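Turning the basket over: a talk with the woman behind Huvorero

March 5, 2020

I got to Chamoun Street with wet shoes and a list of questions I mostly didn't use. The owner of Huvorero, a one-woman home organizing business, asked me to leave her name out of this ("my clients' neighbors read everything"), so she's just going to be "she" from here on. She put the kettle on, moved a stack of drawer dividers off the only good chair, and we were off!

She started out at Storarent, the self-storage place by the river, working the front desk. "I had 244 units to look after and I swear half of them were full of empty containers," she told me. "People would buy boxes to get organized, run out of room for the boxes, and rent a unit." She stayed six years. Her last winter there she began helping customers sort their units on her lunch break, and one of them asked her to come and do the kitchen.

That kitchen took two days. "I was so slow. I washed things. You don't need to wash things! You need to get them out where the person can see them."

I asked what she does first when she walks into a house, expecting something about making a plan. She laughed at me. "I open the cupboard they're embarrassed about. It's nearly always the one with the lids." She has strong feelings about lids. She wants every lid on its container before anything goes back on a shelf, and whatever is left over goes out the door that afternoon. In February she did a family pantry and ended up with 119 lids that fit nothing. She'd written the number on the back of the invoice, and she showed me.

What does she charge? A full kitchen is $439, and she'll split it over two visits if the client gets tired — which they do, she says, usually at the spice rack. She keeps her bookings in Netura, a calendar program she complains about constantly and won't give up. It beeped twice while I was there and she told it to hush both times.

I wanted to know what she thinks people should buy. "Less," she said, and then, after a minute, "okay, wire baskets." She likes the white ones because you can see through the sides, and she likes them even better the wrong way up. I must have looked doubtful. "Your shelf is this high," she said, holding her hand over the table, "and your cans are this high. All that air on top is yours. You paid for it."

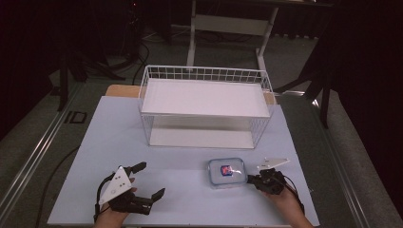 My own cupboards have needed this for years, so I made her go through the basket business slowly. The one she recommends has a solid flat panel for a bottom, and upside down it works the way the white one does on the pale blue tabletop, with the panel on top as a little shelf and the wires standing around the open sides. "The panel matters," she said. "On bare wire, small things tip." Small things are where the clear containers come in, like the one with the bluish lid sitting out in front there, and you can tell there's something red and blue in it without popping it open. "If you have to open it to know, you'll buy another one," she said. I asked whether she lives like this at home. She poured herself more tea and told me her own lid drawer was off limits.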